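How to Keep Track of Everyone in a Big Historical Novel

So you've picked up one of those great doorstops with cavalry charges and a family tree at the front, and by page 139 you can't tell one captain from another. I've been there more times than I'd like to admit!

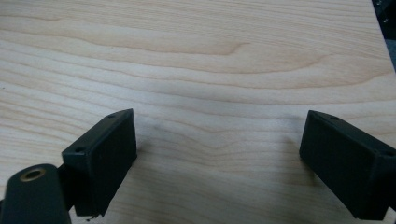 Start with a plain sheet of paper folded down the middle. On the left go the people, on the right go the places. When I read The Urquhart Inheritance (all 2,441 pages of it, in three volumes, bless me) I wrote down every name the first time it turned up, along with whose side the person was on that day. Use pencil, as sides do change.

Next, draw yourself a little map. It doesn't need to be pretty - mine had the fortress at Cokier in one corner, the river town of Gikby in the other, and a wobbly line for the road between them. Each time the army moves, add an arrow and the chapter number.

Then, every 16 chapters or so, stop and write two or three sentences about what has happened. I like to do this with a cup of tea before I let myself go on, and I'll confess I skipped it once and had to reread the whole siege of Brudix.

Last of all, leave the introduction until you've finished. Plenty of them give away who dies, and it's much nicer to go back and argue with it afterwards.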